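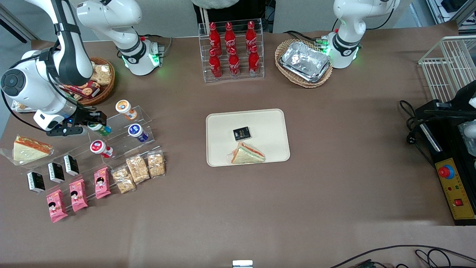
How long does it take to drive from Amthorpe to Brakelano in winter?

Six hours if the pass is open, and nine if you have to go around by the lake, which in January you usually do.

I'm telling you that up front so you understand what I was agreeing to when I said sure, I'd drive my grandmother's piano to my cousin Colleen. It was an upright, a Parer, from back when they still made them in the old mill building downtown, and it had been sitting in Gran's front room since before my mother was born. The will said Colleen got the piano and I got the truck. You can see how that was going to go.

"You've got the truck," Colleen said on the phone.

"I've had the truck for two weeks," I said.

"Well, it's the same truck."

Colleen Arsenault has never lost an argument in her life, mostly because she answers a different one from the one you started. I love her, I really do, but we hadn't seen each other in a long time, and the last time was at a wedding where I said something about her husband that I thought was a joke. He's not her husband anymore, but that didn't make the joke any better.

So I got the Ouellet brothers from across the street to help me load it. They're both past seventy and they wouldn't hear of me hiring anybody. The older one stood on the porch giving directions and the younger one ignored all of them, and between the three of us and a ramp made out of Gran's closet doors (sorry, Gran) we got it up into the bed. It made a noise going over the tailgate like somebody dropping a drawer full of spoons into a well. The younger Ouellet patted it on the side.

"She'll want tuning," he said.

I had every moving blanket in the county on that thing, plus a tarp, plus the pink shower curtain from the upstairs bathroom, and I pulled out of Amthorpe at five in the morning with a thermos and a bag of hard rolls and the radio stuck on the station Gran liked, the one with the farm prices.

The pass was closed. Of course it was closed! There was a man in an orange coat standing next to a barrier with his hands in his armpits, and he looked at the truck, and he looked at the pink shower curtain flapping off the back, and he said, "What've you got there?"

"A piano."

"Huh," he said. He thought about it. "My sister plays."

And then he told me to go around by the lake.

Now the lake road is pretty, I'll give it that, but it's got one gas station on it, and that gas station is where the truck decided it had done enough. I'd filled up and bought a coffee and I turned the key and got nothing, not even a click. The woman behind the counter let me use her phone, as mine had no bars out there, and the tow place said three hours, maybe four, depending on somebody named Dutch.

"You can wait in here," the woman said. "It's warm."

It was warm. There was a rack of maps and a case of pies and a dog asleep against the heater, and I sat on an upturned milk crate and ate my rolls and felt extremely sorry for myself. I did the whole list. Gran, and the truck, and the job I was supposed to be back for, and Colleen, who was going to say I should have had the battery looked at. Which I should have.

After a while the woman said, "Is that really a piano out there? My boy says it's a piano."

Her boy was maybe nine. He'd been out in the lot walking laps around the truck in his snow boots. I hadn't noticed him at all.

"It's really a piano," I said.

"Does it work?" he said.

I told him I had no idea. I told him it was freezing and out of tune and wrapped up in more blankets than I could count, and that I'd have to undo all the straps and then do them all up again with numb fingers. He just kept looking at me. So you know what happened next.

I only peeled back the front. I got the lid up and stood in the truck bed, and he climbed in after me, and there were the keys, yellow as old teeth, with the chip out of the low D where my uncle hit it with a toy train. I hadn't played since I was twelve. Gran taught both of us, me and Colleen, side by side on the bench on Saturday mornings (Colleen always got the top half because she had the smaller hands, and I always got the bottom half and complained about it), and the only thing I could remember was the bottom half of one duet.

So that's what I played. Oom-pah, oom-pah, oom-pah, standing up in my coat, in a gas station parking lot, with the snow coming sideways off the lake. It sounded terrible. It sounded like a carousel that had been in a fire. The boy laughed so hard he had to hold on to the side of the truck.

"Where's the rest of it?" he said.

"My cousin's got the rest of it," I said.

He put one finger on a high note and hit it, and then hit it again in time with me, and we went on like that until his mother came out and stood in the doorway with her arms crossed and the dog leaning on her legs. A man pumping gas took off his hat, for some reason. I think he might have thought it was a funeral.

Dutch turned out to be a woman with a beard of frost on her scarf, and she had me running in ten minutes. It was the battery. She charged me 80 dollars and told me not to turn the engine off again until I got where I was going, and to get the thing replaced before I drove home, and I said I would, and she said, "No you won't," and drove off.

I got into Brakelano after dark. Colleen lives in number 316 on a street where all the houses look like they were bought as a set, and I went past it twice before I saw her, out at the curb in her bathrobe and a pair of rubber boots, waving a flashlight around like she was landing a plane. She had gotten gray. I don't know why I hadn't expected that. I've gotten gray.

"You're late," she said through the window.

"The battery died."

"You should have had it looked at."

"I know it."

I'd been practicing something to say about the wedding since the far end of the lake. I'd had it almost good. But she was already around the back, yanking at the shower curtain, saying wasn't this from the upstairs bathroom, and what on earth, and were those her closet doors. I left the engine running like Dutch told me and went back there to help her with the straps.

She got the lid up before I could stop her. She stood there in the exhaust with the flashlight in her teeth and both hands over the keys, on the right side, her side, and she looked down at me and raised her eyebrows.

"Colleen, it's ten o'clock at night," I said. "You've got neighbors."

She took the flashlight out of her mouth.

"I've got about 1,000 things to say to you," she said, "and I'm too cold to say any of them. Get up here."

So I got up there. A light went on across the street. I found the low D by the chip in it, and she counted us in the way Gran used to, out loud, and too fast.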